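Notes for the January talk — "Small Things on a White Table"
Slot is after the coffee break. Water. Slow down on the first page!

**Open (stand away from the lectern)**

Ask for hands: who ate breakfast at a table with something on it that wasn't breakfast? I love this question because almost everyone laughs and then starts listing things. A plant, a bottle, mail, keys. My talk is about that stuff, and how much a plain table changes when you put a few everyday things on it.

Say thanks to Szymon Urbańczyk for the Surnbridge table study, which got me hooked on all this. He looked at 68 tables in homes and offices and wrote down what lived on each one. Wonderful reading, even the appendix.

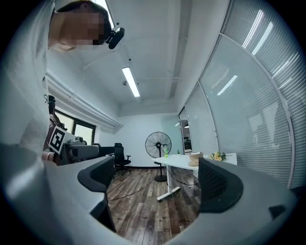
*White table, green bottle, tiny plant. Fan to the left.*

Let people look for a few seconds. Then talk about green. A white top makes any green thing jump out, and a bottle standing up next to a plant that small gives you tall and short right away. You don't need a big budget for this — you need one upright thing and one little thing.

**The round mat**

My favorite part, so watch the clock. A coiled rope mat is a lovely thing to have on a hard, flat surface. It's round where the table is straight, and it's tan where the table is white. Your hand wants to go to it. (Pass the Fimberg sample down the front row now, and get it back this time.)
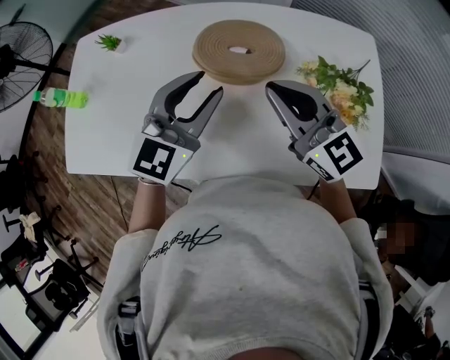

And it gives everything else a place to be near. Before you have a mat, a plant and some flowers are just two things on a table. Put a mat in between and suddenly they're a group, with a middle! I tried this at home with an old Mosard tray and it worked almost as well, though the tray slid.

Mention the center hole. People ask if it's a flaw. On a coil it's where the winding starts, and I think a bit of table showing through looks great.

**Flowers that don't need water**

Artificial flowers get a bad rap. Pale ones are the easiest to live with: cream, peach, soft yellow. Try them lying down before you reach for a vase. Laid along the side, they have a just-brought-in-from-outside feeling that I can't get any other way.

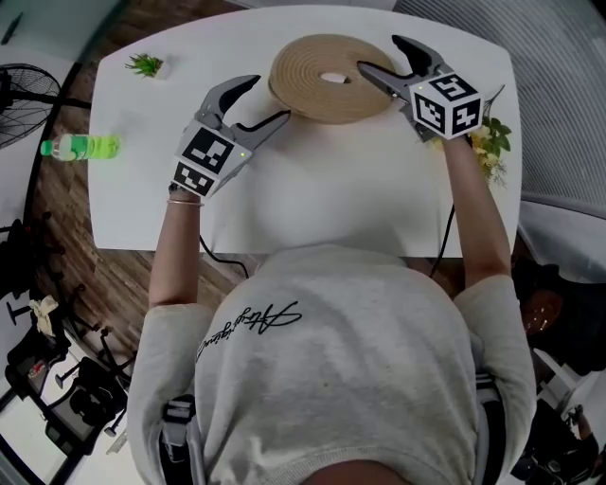

Photo: Soomro table sessions

Back to the corners. A rounded table corner is kind to hips, and a little pot of spiky leaves looks good near one. Keep the pot white if the table is white, so the leaves get all the attention.

Bottle on its side: try it. Lying down it's one long bright stripe along the edge, and it leaves the view across the table open. Cap on tight, please.

*If short on time, skip to the exercise.*

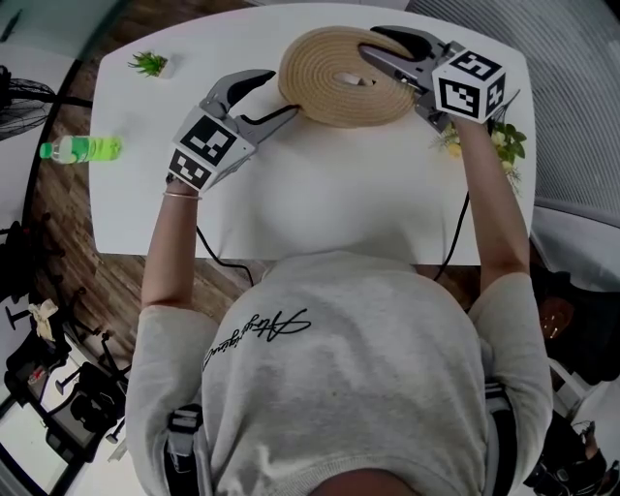
**HANDS-ON / TABLE EXERCISE**

Groups of 4, one box per group. Each box has a mat, a plant, a bottle and a flower bunch. They get 8 minutes. First round: mat goes down before anything else. Second round: mat goes down last. The two tables come out so different, and I get excited every time I see it.

While they work, walk around and ask where they'd put a cup of coffee. If there's no room for the cup, something has to move.

Handouts: 200 printed, stacked by the door. Questions after, then boxes back to the cart with the mats flat on top.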